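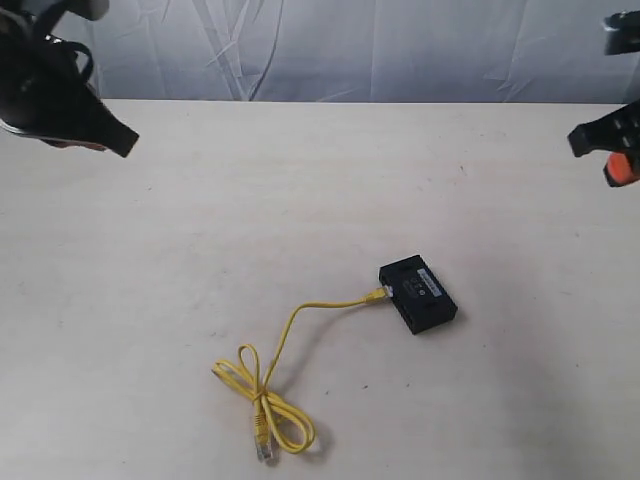 A spacecraft in low orbit can talk to a given ground station only while it is above that station's horizon. For a satellite at the heights we use in this unit, a good pass lasts up to 12 minutes, and many are shorter. Everything the operators want to send up or bring down has to fit inside those minutes or wait for a later pass. Compare an ordinary office link, a yellow Ethernet cable plugged into a small black networking box, where the line is there all the time and either end can speak when it likes. Most of the habits you have picked up from wired networks assume that kind of line. This week's notes are about what changes when you lose it.

Terms you need

Acquisition of signal (AOS) is the moment the station first receives the spacecraft's carrier. Loss of signal (LOS) is the moment it stops. The pass is the time between them. AOS in the schedule is a prediction, and the real one may come late if there are hills or buildings on that side of the dish.

Elevation is the angle of the spacecraft above the horizon. At low elevation the signal travels through more air and the distance is greater, so the link is weaker. Range to a satellite near the horizon can be several times its range overhead.

Uplink is ground to spacecraft. Downlink is spacecraft to ground. They normally use different frequencies and very different data rates. Commands are small. Telemetry and science data are large.

The Kandside schedule

We will use Kandside as our ground station in all the worked problems. It is a teaching case with one steerable dish and a clear view to the south, and the spacecraft is called Zirnik. The pass list is on the unit page. Sohail Talpur prepared it and it replaces the one in last year's reader, which had the LOS times in local time and everything else in UTC. Please don't use the old one.

When you read the list, start with maximum elevation. A pass that peaks below 12 degrees is marked as a backup pass and carries no planned uplink. You may still use it for beacon telemetry if the problem says so.
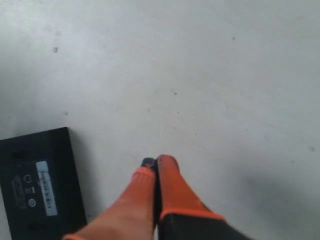

Then look at the gap to the next pass. A polar orbit gives a mid-latitude station a group of passes close together, then a long stretch with none. If a command fails on the last pass of a group, the centre can't try again until the next group starts. Operators therefore put the important commands early in a group and leave housekeeping for the end.

Working out a downlink budget

Take the usable time, not the full AOS to LOS time. Subtract 30 seconds at the start for the receiver to lock. Subtract another 30 seconds at the end, when the link is fading. Multiply what is left by the data rate in bits per second. Divide by eight if the answer is wanted in bytes. Last year a lot of marks were lost on that division.

Not all of those bits are science. Zirnik sends frame headers, error-correcting code and housekeeping telemetry on the same downlink. Use the overhead fraction given in the problem and take it off before you compare the result with the amount stored on board.

If the stored data is larger than the budget, something must be held over. The recorder has a fixed size, so data held over for too many passes will be overwritten. State in your answer which data you are holding and on which pass it will come down.

Doppler shift

As the spacecraft approaches, the received frequency is higher than the one sent. As it moves away, it is lower. The change is fastest near closest approach. The station computer at Kandside corrects for this using the predicted orbit, so an old orbit prediction gives a poor correction. We cover the formula in the tutorial.
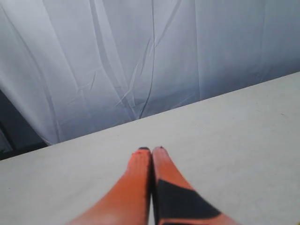
Stored commands

Most of what Zirnik does happens out of view of the ground. The operators load a list of commands with times attached, and the on-board computer carries them out one after another. The list must be checked before it is sent. The usual checks are that times are in order, that no command falls inside a manoeuvre, and that the battery can support the load through eclipse.

A stored list should also end safely. If the next pass is missed, the spacecraft has to be able to wait in its last state without harm. Shamim Naqvi will go through a bad list in the tutorial and ask you to find the faults.

Reading

Alemneh, chapter 2, on passes and visibility. The section on antenna gain starting at page 96 is useful background but won't be assessed.

Caso, the chapter on operations planning. Skip the part on deep space.

Problems for the tutorial

1. Using the Kandside list, find the longest gap between two usable passes.

2. Work out the downlink budget for the first pass in the list. Show the time you subtracted.

3. Zirnik's recorder is full at AOS. Say how many passes are needed to empty it if no new data is taken.

4. Write a short stored command list for one orbit with one payload session. Mark the state the spacecraft is left in at the end.

Bring your working on paper. Calculators are fine.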